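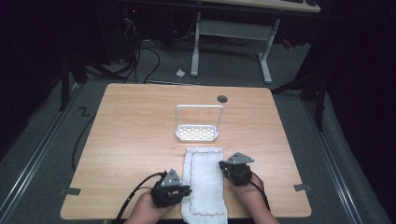

*Towel and rack station, both hand grippers beside the towel.*

**Left gripper drops the towel edge – pads or cable?**

**kerkgate_bench**

Hello all. I look after one station with two hand-held grippers, each on its own cable. The task is to take a white towel with a stitched border and hang it on a small metal rack. The right gripper is fine. The left one closes, but in the last week it loses the towel when I lift. The reading on the screen says closed, and still the cloth slides out. We are at around 3,000 cycles since the pads were new. I cleaned the jaws with a dry cloth and it did not help. Should I change the pads first, or look at the cable?

**Zeyu Zou**

Change nothing yet, first find the zero. Close the left gripper with nothing in it and look at the value. On our Orngate station it should be 0, and we had 6. The software believed the jaws were closed, but there was a small gap, enough for a thin cloth.

What I did:

1. Unplug the gripper and wipe the pads with alcohol. A dry cloth leaves the lint in the corners.
2. Check the screws of the top plate. If the plate moves, the position data will also be wrong.
3. Plug in, hold the jaws fully closed for 10 seconds, and save the zero again.
4. Test with a sheet of paper. If you can pull it out easily, the pads are finished.

About the cable – fix it along the forearm with a soft strap and leave a loop at the wrist. A cable which pulls on the connector can shift the reading.

**madex_lu**

pads. always pads. we change them every June and have no problem

**kerkgate_bench**

Thank you both. The empty value was 4, so I saved the zero again and the paper now holds well. One screw of the plate was also a little loose. I will order pads anyway.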